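Chapter 4
Tile and Grout: Looking After a Hard Floor

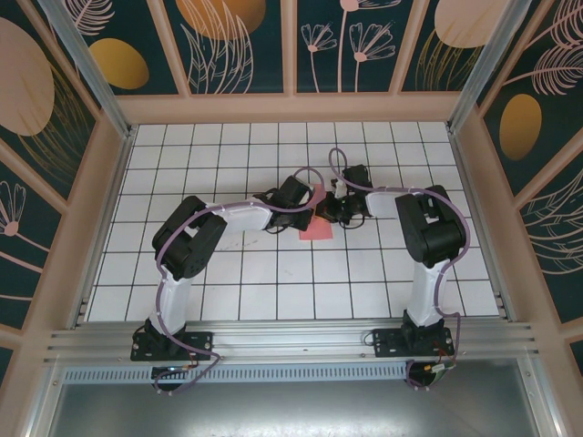 Figure 4.1 White square tiles with dark grout. Note the faint grey scuff marks.

I grew up with lino, so the first tiled floor I ever had to look after was at work, in the back kitchen of the Tapia guest house. White squares, dark grout, and me on my knees at six in the morning with a bucket. I thought it was the easiest floor in the world (it's tile! you wipe it!) and I kept thinking so until the cook, Sunita Nguyen-Tran, asked me what I'd done to the shine.

What I'd done was scrub a scuff mark with the green side of the sponge. The mark came off and so did a bit of the glaze, and from then on that tile grabbed every bit of grime that walked past. So we start this chapter with scuffs, long before we get to mops. Look back at Figure 4.1 and find the grey ones. Marks of that colour are often just rubber from a shoe, sitting on top of the tile, and a damp cloth with a drop of dish soap is where I'd begin - soft side down, please.

Grout is a different animal. It's porous, it sits a touch lower than the tile, and dirty mop water runs straight into it. Dark grout hides the colour of that dirt wonderfully, and that fooled me for months. Run a white rag along a line in your own laundry before you read on and see what comes up.

The Lilludon community hall, our case study in section 4.3, has 2,975 tiles and one very patient cleaner, Fulvio Fabbri, who let me follow him through a whole December clean. I've kept his notes as he wrote them, spelling and all.

Before you start, you'll need:
a bucket for clean water and another for dirty
two soft cloths or flat sponges
an old toothbrush
the water-hardness table from Chapter 3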